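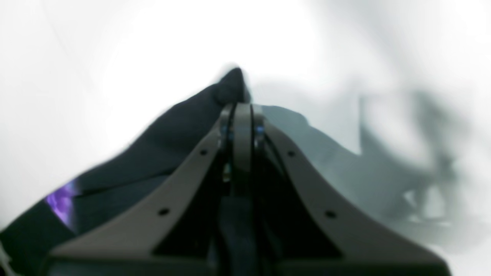
The dark cloth, bunched up to a point.

My aunt left me the cloth and a phone number, and the phone number didn't work.

I should say it was a very large cloth. Navy or black, depending on which window you took it to, and heavy enough that when I pulled it out of the bag I sat down on the floor with it in my lap like somebody else's sleeping dog. No label and no note, unless you count the scrap of paper safety-pinned to one corner with the number on it, and under the number, in her tiny slanted handwriting, "Tõnu Vaher, Vonddale, he will know how it folds."

How it folds! I was forty-one years old and I had folded plenty of cloths. I folded this one in half and then in half again and put it on the closet shelf, and in the morning it was on the closet floor. Fine. Slippery shelf. I folded it smaller and set the iron on top of it. In the morning the iron was still on the shelf, very neatly, and the cloth was on the floor again.

So I drove to Vonddale. It was August and my car had no air conditioning, and the road out past Sukby is the kind where you get one radio station and it's all hog prices. I had the cloth on the passenger seat with the belt across it (don't ask, it kept sliding) and I talked to it a little, mostly about my aunt. She'd run the fabric counter at Correia for most of my life. She could tear a yard of muslin dead straight with her bare hands and she never once let me try it.

Tõnu Vaher lived at 291 Ostard Road, over a shop that used to sell pianos. He was older than I'd figured and he had on a cardigan, in that heat. He looked at the bag under my arm before he looked at me.

"She's gone, then," he said.

I said yes, in the spring, and he nodded for a while and went to put the kettle on. I could hear him in there opening cupboards and not taking anything out of them.

When he came back he moved the lamp and the newspapers and told me to spread it out. All the way, he said, and no tugging. I shook it and it went up in the air and came down slow, and he walked around it in his slippers with his hands behind his back. Then he bent down, pinched a bit of it between two fingers, and lifted, so it stood up in a soft little peak.

"What do you see?" he said.

"A tent?"

"Your aunt said a mountain. I always said a hat." He let go and it sank. "Do it again. Somewhere else."

I pinched it somewhere else. I felt pretty silly, I'll admit, crouching on a stranger's floor making hats. But the cloth was cool, really cool, like the underside of a pillow, and I did it a few more times without being told to.

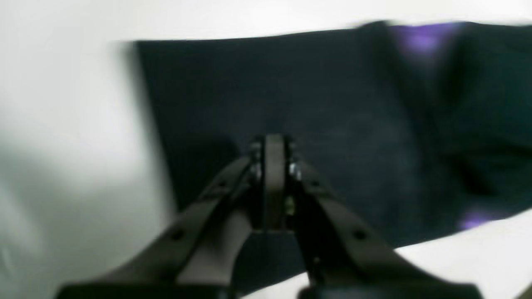
"It was a curtain," he said, once he'd lowered himself into the chair. "Part of one. The theater in Sukby, before they made it a bank. She and I worked the ropes there, two summers. When they closed they were selling everything off and she wanted a piece of the curtain, and they wanted 4000 for the whole thing or nothing. We had 2712. I remember because we counted it on the stage, in coins, and she cried."

"So how did she get it?"

"Scissors," said Tõnu Vaher.

I laughed so hard I got tea up my nose. My aunt! My aunt, who made me walk back to the grocery store once over a grape!

He told me more after that. She had kept it in the winters and he had kept it in the summers, and then there was a year when they weren't speaking and it stayed with her, and then it just went on staying. He didn't say what the year was about and I drank my tea and let it alone.

"So how does it fold?" I asked him. It was getting on toward six and I had the hog prices to look forward to.

"Oh, it doesn't take one person," he said. "It's too wide. It never did stay put for one person."

He got up, which took some doing, and picked up two corners, and waited. I picked up the other two. We backed away from each other until he bumped the bookcase and I was halfway out into the hall, and it hung between us with a big dip in the middle. Then he started walking toward me, holding his end up high, very serious, and I figured out that I was supposed to walk too. We met by the lamp. He handed me his corners, reached down for the fold, and backed away again.

Four times we did that. By the end it was a fat square packet and he patted it twice on top.

I left it on his chair. It was still summer, after all. I told him I'd be back for it when the weather turned, and he wrote down his new phone number for me, and pinned it to my sleeve.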